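# 手首カメラの把持判定を書き直した話

2025年6月

Mostoraの制御まわりを触りはじめて、気がつくとかなりの時間を把持判定に使っていた。アームの軌道計画でも学習モデルでもなく、「いま指が物をつかんでいるか」を返すだけの関数である。返り値は真偽値と信頼度の組で、呼び出し側から見れば一行で済む。その一行の中身を今月まるごと書き直したので、経緯を残しておく。自分が半年後に読むためのメモに近い。

先に構成を書いておく。Mostoraは私たちが社内で使っている実行系の名前で、行動木の処理系、軌道計画の呼び出し、センサの取り込み、ログの保存が入っている。アームへの指令は別プロセスのドライバが受け持ち、Mostoraからは目標の関節角とグリッパの開度を送るだけになっている。手首には小型カメラが付いていて、指先の側を見ている。把持判定はこのカメラの画像と、グリッパの開度の実測値と、モータ電流の三つを使う。

## もとの実装

もとの実装はThomas Martinelliが二月に書いたものだった。考え方は単純で、グリッパに閉指令を出し、開度の変化が止まったところで値を見る。全閉の値より大きければ何かを挟んでいる、という判定である。電流は補助的に使っていて、閾値を超えていれば信頼度を上げる。画像はログに残すだけで判定には入っていなかった。

これで困っていなかった期間は長い。対象が箱や円筒だったからで、厚みがあるものをつかむなら開度だけでほぼ足りる。困りはじめたのは、Grakmontの案件で薄い板状のものと柔らかい袋が入ってきてからだ。薄い板は全閉との差が小さく、開度の読みのばらつきに埋もれる。袋は閉じている途中で潰れていくので、いつ止まったと見なすかで答えが変わる。

最初は閾値の調整で逃げようとした。開度の閾値を下げると薄い板は拾えるが、空振りを「つかんだ」と答えることが増える。対象ごとに閾値を持たせる案も試した。設定ファイルに品種ごとの値を並べていくと、当然ながら品種が増えるたびに誰かが値を決めることになる。Rosalba Coccoに見せたら「これは判定じゃなくて表引きですね」と言われて、その案はやめた。

## 画像を入れる

画像を使うこと自体には反対がなかった。問題は何を見るかである。物体認識をかけて対象が写っているかを調べるのが素直に思えるが、手首カメラは対象に近づきすぎると焦点が合わない。近いものは大きくぼけて、面の明暗くらいしか残らない。遠くから撮ったきれいな画像で学習した検出器をここに持ってきても、肝心の瞬間に黙ってしまう。

そこで、対象が何かを当てるのはやめて、グリッパ自身の見え方を基準にすることにした。カメラは手首に固定されているから、指と筐体は開度が決まればほぼ決まった場所に写る。空のときにどう見えるかを開度ごとに覚えておき、そこからのずれを測る。ずれが指先の近くに集中していて、アームが動いてもそのずれが一緒についてくるなら、物は指に保持されている。背景のほうはアームの移動とともに流れていくので、時間方向で見れば分離できる。

言葉にすると簡単だが、基準画像の作り方でしばらく悩んだ。開度を少しずつ変えながら空の状態で撮り、平均と分散を画素ごとに持つ。背景が毎回同じだと背景まで覚えてしまうので、アームの姿勢を散らして撮る必要がある。結局、採用したのは700枚である。撮影そのものはスクリプトが回すので手間はないが、姿勢の列を決めるところは人間がやった。

分散が小さい画素はグリッパの一部、大きい画素は背景、という分け方をする。分け目の値は固定せず、開度ごとのヒストグラムから決めている。これで輪郭のあたりに中間的な画素が残るが、そこは重みを下げて使う。捨てるよりは下げるほうが、指先の細い部分で情報が残った。
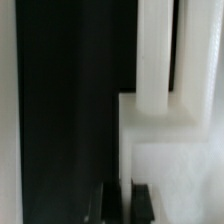

次に当たったのが明るさの問題だった。白い樹脂は照明の影響を素直に受ける。露出が自動のままだと、暗いものに近づいたときにカメラが全体を持ち上げ、白い部分が飛ぶ。飛んだ画素では差分が取れない。逆に明るい作業台の上では全体が沈んで、黒い部分どうしの区別がつかなくなる。

露出を固定すれば片付くと思っていたが、作業場所ごとに明るさが違いすぎて、どの値にしてもどこかで破綻した。今は次のようにしている。

- 自動露出は有効のまま、閉指令を出す直前に固定する
- 固定した時点の露出値とゲインをフレームに付けて保存する
- 基準画像との比較は、グリッパ部分の画素だけで明るさを合わせてから行う
- 飽和した画素は差分の計算から外し、外した割合を信頼度に反映する

三番目が効いた。画面全体で明るさを合わせると、大きな暗い面が入っただけで補正が引っぱられる。グリッパ部分だけを使えば、背景に何が来ても補正の根拠は変わらない。書いてみれば当たり前で、なぜ最初に全画面でやっていたのかは履歴を見ても思い出せない。

## 時刻合わせ

精度の話をする前に、時刻の話を書いておく。今回いちばん時間を取られたのは画像処理ではなく時刻合わせだった。

開度と電流はドライバから来る。画像はカメラのプロセスから来る。どちらにも時刻が付いているが、付けている場所が違う。ドライバは値を読んだ時刻を入れていて、カメラのプロセスはフレームを受け取った時刻を入れていた。露光してから受け取るまでの遅れがあるので、同じ時刻の値として並べると、画像のほうが少し過去を写している。

グリッパが止まっていれば影響はない。閉じている途中だと、画像の中の指はまだ開いているのに開度の値は閉じている、という組ができる。この組で基準画像を引くと、指の位置がずれた分がそのまま差分になって「何か挟んでいる」と出る。空振りなのに把持と答える例を一つずつ見ていったら、かなりの部分がこれだった。

遅れの推定には、グリッパを周期的に開閉させて、画像中の指の位置と開度の値の相互相関を取った。ずれの山がはっきり出たので、その値をカメラの設定に書き、取り込み時に引くようにした。Hrefna Vídalínは、推定値を設定に書くより起動時に毎回測るほうがよいという意見だった。もっともだと思うが、起動のたびにグリッパを動かすのは手が近くにあるときに嫌なので、較正コマンドとして分けた。較正の日時が古いと起動時に警告が出る。

補間も入れた。開度の値は画像より頻繁に来るので、フレームの時刻をはさむ前後の値から線形に求める。前の実装は「最新の値」を使っていて、負荷が高いと最新の意味が変わる。再現しないバグの温床なので、時刻を引数に取らない取得関数は今回すべて消した。呼び出し側のコンパイルが大量に通らなくなり、そこから直していった。

## 判定の形

最終的な判定は、三つの手がかりを一つの状態推定にまとめた形になった。状態は「空」「接触」「保持」「滑り」の四つで、フレームごとに確率を更新する。遷移には制約があって、空から保持へは直接行けず、必ず接触を通る。保持から空へは滑りを通る。単発のノイズで答えがひっくり返ることが、これでほとんどなくなった。

観測モデルは手で書いた。開度は全閉との差、電流は直近の平均、画像は指先付近の差分の量と、その差分がアームの動きについてくる度合い。学習でまとめてしまう案もあったが、外れたときにどの手がかりが悪かったのかを見たかったので見送った。可視化ツールには手がかりごとの対数尤度を時系列で出している。これを眺めていると、電流が先に動き、少し遅れて開度が止まり、アームが持ち上がってから画像が効いてくる、という順番がよくわかる。

つまり画像が本当に役立つのは持ち上げたあとである。閉じた直後の判定を速くしたいという当初の要望には、画像はあまり応えていない。ここは正直に報告書にも書いた。閉じた直後は接触の確率が高いまま保留し、少し持ち上げてから保持を確定する。行動木の側には、確定を待つノードを足した。

```yaml
grasp_check:
 lift_before_confirm: true
 timeout_ms: 750
 on_timeout: reopen
 retries: 2
```

タイムアウトの750は、手元のログで確定までにかかった時間の分布を見て決めた。これより短くすると袋で間に合わないことがあり、長くしても拾えるものは増えなかった。再試行を2にしたのは運用側の希望で、同じ場所で粘るより計画からやり直したほうが早いという判断による。

## 計画側への影響

把持判定を直すと、呼んでいる側の書き方も変わる。これまで行動木には「つかんだはず」という前提で次に進む枝がいくつもあった。判定が当てにならないので、置いたあとに別のカメラで結果を見て、だめなら最初からやる、という組み方になっていた。保持と滑りが区別できるようになったので、搬送中に滑りの確率が上がったら速度を落とす処理を入れた。軌道を引き直すと間に合わないため、既存の軌道の時間軸だけを伸ばす。

この速度の落とし方で一度失敗している。滑りの確率をそのまま速度係数に掛けたところ、確率が揺れるたびに加減速がかかり、その加減速が滑りを誘っていた。今は係数の変化率に上限を置き、下げるときと戻すときで値を変えている。戻すほうは遅くした。

干渉判定のほうにも手を入れた。保持が確定したら、対象の外形をグリッパに固定した物体として計画シーンに加える。以前は閉指令を出した時点で加えていたので、空振りのときにも存在しない箱を避けて遠回りしていた。遠回りだけなら害は小さいが、狭いところでは計画が失敗して止まる。停止ログの理由欄に「経路なし」と出ていたうちのいくらかは、これだったはずだ。過去分は検証できないので、はずだ、としか書けない。

## テストと再生

ログからの再生で判定を回せるようにした。画像、開度、電流、露出値をまとめて一つのファイルに入れ、実機なしで同じ順番に流す。時刻は記録のものを使い、処理の速さに依存しないようにしてある。正解ラベルは人が付ける。Sveva Grecoがラベル付けの画面を作ってくれて、キー操作だけで状態の切れ目を打てる。

ラベル付けで面白かったのは、接触と保持の境目が人によってずれることだった。Primo Grecoと私で同じログに付けてみたら、袋でよく食い違った。持ち上がりはじめた瞬間を保持とするか、底が台から離れた瞬間とするかの違いで、画像だけ見ているとどちらとも言える。評価のときは境目の前後に幅を持たせて、その中の食い違いは数えないことにした。

再生テストは変更のたびに走る。以前のMonti向けのログは露出値が入っておらず、新しい判定にはそのまま流せない。ゲインを推定して埋める変換を書きかけたが、推定の誤りと判定の誤りが混ざるので、回帰テストからは外した。開度と電流だけで動かす経路の確認には使っている。カメラが落ちたときに縮退して動くことは要件なので、この経路にも意味はある。

## 残っていること

グリッパの部品を交換すると基準画像を撮り直す必要がある。指を印刷し直しただけでも表面の明るさが少し変わり、差分の底が持ち上がる。今は撮り直しを手順書に書いてあるだけで、忘れても動いてしまう。空の状態で差分の平均を監視して、底が上がってきたら較正を促す仕組みを次に入れる予定でいる。しきい値をどこに置くかはまだ決めていない。

黒い対象も苦手なままだ。指先の黒い部分と対象の区別がつかず、画像の差分がほとんど出ない。Collgateの箱がちょうどそうで、いまは開度と電流が頼りになっている。箱には厚みがあるので実害は出ていないが、黒くて薄いものが来たら困る。指先に模様を付ける案と、手首に小さな照明を足す案があり、模様のほうから試す。照明は配線が増えるのと、露出の話をもう一度やることになるので後回しにした。

設定項目の名前は来週までにもう一度見直す。`lift_before_confirm`は長いと言われているが、短い名前にすると意味が落ちるので、たぶんこのまま残す。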